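Sobre nosotros

Irmont es una empresa de software para agencias inmobiliarias y administradores de fincas en alquiler. Desarrollamos un programa para gestionar contratos de arrendamiento, visitas, fianzas e incidencias desde un único sitio, sin hojas de cálculo intermedias. Vendemos a profesionales. No intermediamos en operaciones ni publicamos viviendas por nuestra cuenta.

De dónde venimos

La empresa nació dentro de una agencia de alquileres que llevaba los expedientes en carpetas y el calendario de visitas en una pizarra. El primer programa se escribió para uso interno y solo hacía dos cosas: avisar del vencimiento de los contratos y calcular la actualización de la renta. Otras agencias de la zona lo pidieron y al cabo de un tiempo la parte de software se separó de la parte comercial. La agencia original sigue siendo cliente y paga la misma tarifa que los demás.

En la actualidad trabajan con Irmont 396 agencias, la mayoría con menos de diez empleados. Entre todas gestionan más de 2.000 edificios, desde bloques completos hasta casas con un solo piso alquilado.

Qué hacemos

El producto principal se llama Walteck. Incluye la ficha del inmueble, el contrato, el inventario de entrada y salida, los recibos y el registro de averías. El inquilino puede comunicar una incidencia desde el móvil y la agencia decide si la asigna a un reparador propio o pide presupuesto fuera. Los propietarios tienen un acceso de consulta donde ven liquidaciones y facturas.

Fluvwood es el módulo de documentos. Guarda cédulas, certificados energéticos y pólizas, y avisa cuando alguno está a punto de caducar. Se contrata aparte, aunque casi todos los clientes nuevos lo incluyen desde el principio. 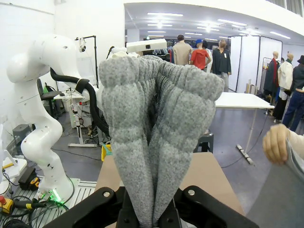 Última modificación de esta página: abril

El año pasado incorporamos a nuestra oferta la migración de datos de Hämmerli, un programa antiguo que todavía usan bastantes administradores y que ya no recibe actualizaciones. Hasta ahora hemos completado 387 migraciones. El traspaso se hace en fin de semana – normalmente empieza el sábado por la mañana – para que la oficina no tenga que cerrar. Antes del cambio definitivo se entrega una copia de prueba y el cliente revisa los saldos.

Cómo trabajamos

El soporte lo atiende el mismo equipo que desarrolla el programa, por teléfono y por correo, de 9:00 a 18:00. No usamos centralita externa. Las peticiones de mejora se apuntan en una lista que los clientes pueden consultar y votar. Publicamos una versión cada dos meses, salvo en agosto.

Los contratos son mensuales y sin permanencia. Si una agencia se da de baja, le entregamos todos sus datos en un formato estándar y borramos nuestras copias pasado el plazo legal.

Nuestra oficina está encima de un local comercial, con entrada por la calle lateral. Se puede visitar con cita previa y hacemos demostraciones allí o por videollamada.

Contacto | Aviso legal | Política de privacidad | © Irmont. Todos los derechos reservados | Volver arriba

Utilizamos cookies propias y de terceros para analizar el uso de la web. Puede aceptarlas, rechazarlas o configurar sus preferencias. Aceptar Rechazar Configurar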